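Sorting arms go live on the Bergeron returns floor

2025-01-05

The returns floor at Bergeron now has 2 robot arms on the small-goods line, supplied by Dravix and set up over the holiday slowdown. They take mixed household returns, one item at a time, and place them in totes for grading. The 7 people who used to do that step by hand have moved to grading and repair, on the same shifts and the same pay.

Every new item type is run in simulation first, using software from Sarnent. The item list stands at 898, and 122 of those are still marked for hand sorting, mostly soft or odd-shaped goods.
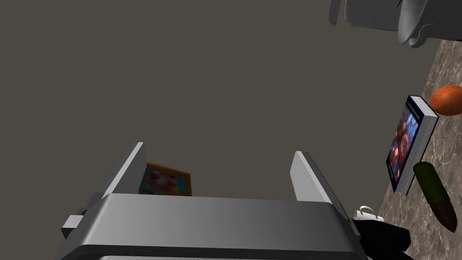 Simulated run with mixed items: a small framed picture between the fingers, a book and an orange on the counter.

Two former sorters now review these runs each morning. They flag grips they would not trust on the floor — thin frames and paperbacks come up often — and their notes go back to Dravix before a type is released. Both asked for the job, and both have had paid training for it.

Flat surfaces get their own runs, with attention to how the gripper lines up along an edge.
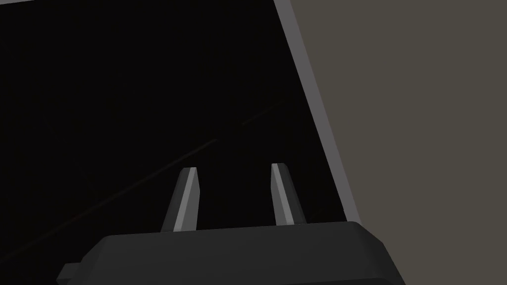 Gripper with open fingers in front of a dark panel, from the same simulation work.

Some things are not settled. Graders say the totes fill faster than before and the pace is harder to control from their side. A pause button at each grading bench will be fitted in January. Break times have not changed. Staff who want to try the review work can put their names on the sheet by the Flurnex lockers.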